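The robot lives in the spare room, and it has done since January

I'd been told to bring biscuits and not to mind the cable by the door. Both good bits of advice, as it happened. The workshop is at the back of an old print works, shared between a handful of people who each pay for a bench and argue about the heating, and the man I'd come to see has the bench nearest the kettle. He didn't want his name used (his boss thinks he spends his evenings at the gym), so I'll just call him the builder, which he said made him sound like a cartoon.

He calls the project Preko. It's a robot arm that is meant to sort and stack his daughter's alphabet and number blocks, and when I asked why on earth anyone would want that, he looked at me as if I'd asked why anyone would want a dog.

"Because she tips them all out and I put them all back," he said. "Every night. I've got two degrees and I'm on my knees under the sofa looking for the letter Q."

The arm itself came second-hand from a packaging firm that was closing down. He paid 300 pounds for it, without a gripper and without anything you'd call instructions, and drove it home under a duvet. For a while it went in the spare room at his house, until his mother-in-law came to stay and it had to be discussed. Now it's split between two places, sort of. The metal is at the workshop and the thinking gets done at home, on a laptop, in a pretend room.

I hadn't known about the pretend room! I'd assumed you bolted the thing down, plugged it in and swore at it. He does plenty of that too, but he tries everything in a simulator first, and he's got rather fond of it.

"You can crash it all day and it costs you nothing," he said. "I drove the gripper straight through the table the first night. Straight through, like a ghost. If I'd done that here I'd have been buying somebody a new bench."

He's built the room up bit by bit. There's a big wooden table, because the real one is going to be wooden, and proper walls in a grey-green that he says is as close as he could get to the paint at home. The tiles on the floor took him a whole evening and his wife asked him, quite reasonably, whether the robot was going to be looking at the floor.

"It isn't," he admitted. "I just couldn't stand it being blank."
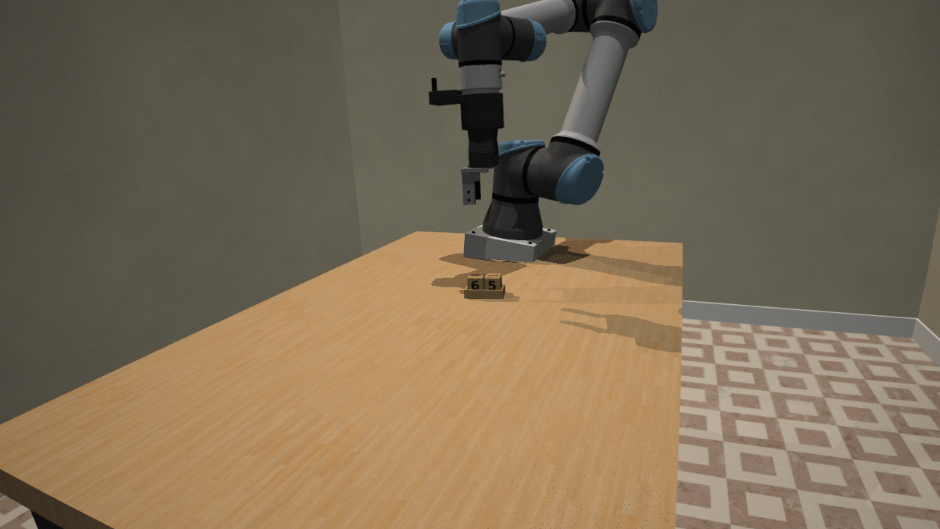 We talked for a long time about grippers. I went in thinking a gripper was a gripper, and came out with opinions. He started with suction, which is fine on a smooth box and hopeless on a wooden block that's been chewed. Then he tried soft rubber fingers he'd cast himself in a muffin tin, and they smelled so bad that the rest of the workshop asked him to take them outside. The one he's settled on has two parallel fingers that open and shut, and he got it from a little supplier called Venar, who he says answer the phone, which puts them ahead of everybody else he's dealt with.

"Two fingers is plenty for a cube," he said. "It's got flat sides. It wants to be picked up. Give me a cube any day. What I'm dreading is when she gets into plastic dinosaurs."

The trouble is what happens when blocks sit next to each other. If there's a gap, you slide a finger down either side and up it comes. If they're touching, there's nowhere for the second finger to go, and the arm either grabs the pair or comes down on top of one. He's tried nudging them apart first. He's tried turning the gripper and taking them front to back, which works until there's a third one behind. I suggested asking his daughter to leave gaps, and he laughed for longer than I thought it deserved.

Then there's the business of getting them onto something thin. He wants finished words and sums lined up on a strip of wood, a sort of little shelf that can be carried off to the toy box, and every strip he's used has been a slightly different thickness. In the simulator he can type in the number. At the bench he has to measure, and he doesn't always.

"I was 2 millimetres out and it pressed down like it was trying to post the block through the wood," he said. "Horrible noise. The chap on the next bench came over to see if I was all right."

Shadows have been a headache as well, he told me, pouring more tea. The camera he plans to use for reading the numbers is a cheap one, and the arm throws a shadow right over whatever it's reaching for, so a face it could read perfectly well a moment ago goes dim. He leaves the shadows switched on in the simulator for that reason. It slows his laptop right down and makes the fan howl. He'd rather find out there, he said, than at the workshop with people watching.

I asked about the software and got a longer answer than I can do justice to. The planning part, the bit that decides how to swing the elbow without clouting anything, is something he's written himself and named Hekine, after a boat in a story his grandfather used to tell. The bit that reads the blocks is called Kashyap and it's on its 11th version. Version ten couldn't tell a 6 from a 9, and to be fair to it, on a loose cube neither can I.

"I've put a line under them now, on the new blocks," he said. "Tiny little line, in pencil. She's rubbed half of them off already."

And does the real one work? He went a bit quiet and then he showed me. It woke up with a whirr, reached out over the bench much more slowly than I'd expected, closed on a block, lifted it, and put it down a hand's width to the left. It did it again. On the third go it missed altogether and carried nothing very carefully through the air and set the nothing down. I clapped anyway. I couldn't help it!

"That's the joint by the elbow," he said, already reaching for a screwdriver. "It's got a bit of slop in it that the computer one hasn't. I keep meaning to put some slop in the computer one."

He's hoping to have it doing whole words for the workshop's open evening on 8th August. His wife would like it known that it isn't coming back to the spare room whatever happens. His daughter, who is four, has been to see it once. She watched it pick up a block, took the block out of its fingers, and asked if it could do the voice. There is no voice. He's now looking at speakers.

I left him with the last of the biscuits and half the elbow on a tea towel, and still managed to trip over the cable on my way out.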